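Home About Us Services Data Careers Contact

About Sasdale

Sasdale collects examples for robot learning. Our customers build robots that are meant to work in homes, shops, and small workplaces, and those robots need to see ordinary jobs done many times before they can try one themselves. We do the jobs and record them. That is the whole business.

The company was started by Saskia Whitelaw and Heidrun Steiner. Saskia had run a testing lab for kitchen appliances. Heidrun wrote control software and was tired of training it on the same tidy tabletop. They began with 2 pairs of hand-held grippers and a list of chores, and the list is still where each project starts.

Most of our recording is done with no robot arm at all. A collector holds a gripper in each hand and does the task with those. The grippers carry marker cubes so that their position can be tracked, and the fingers close the way a robot's would. It is slower than using your hands and it takes practice. New collectors train for 15 shifts before any of their work goes to a customer. 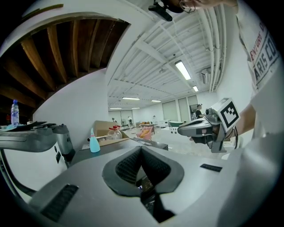 Page 2

Where we work

Our main site is Hemley, one large room with a white ceiling and plenty of light. We keep armchairs, carts, and counters there along with the equipment. Work surfaces are not cleared to look nice. A spray bottle, a water bottle, a jar with a red lid — these stay out, and the learning system has to cope with them the way it would in a real house.

Several people can be in the room at once, each on a different job. We leave them in the recordings.

How a project runs

The customer sends us a task and tells us what counts as finished. We write it up on one sheet, try it ourselves, and send back a small first batch. If the customer is happy we go on to the full set. Failed attempts are kept and labeled as failed. Some customers ask for more of those than of the good ones.

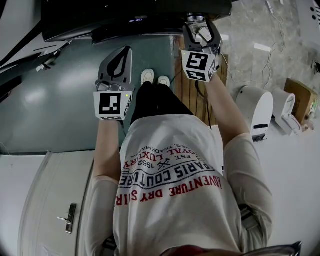

Collector's view, looking down at both grippers.

Every recording is checked by a person other than the one who made it. Checkers use Bristen, our own review tool, to mark the start and end of each attempt and to flag lost tracking. Longer projects are stored on Srour, which customers can log in to directly.

Working here

Collectors are employees and are paid by the hour — never by the number of recordings. We usually take on new people in May. No technical background is needed, but you should be comfortable on your feet and patient with repeated work. Write to Heidrun through the contact page.

Last updated 10/6/21

Share 2 comments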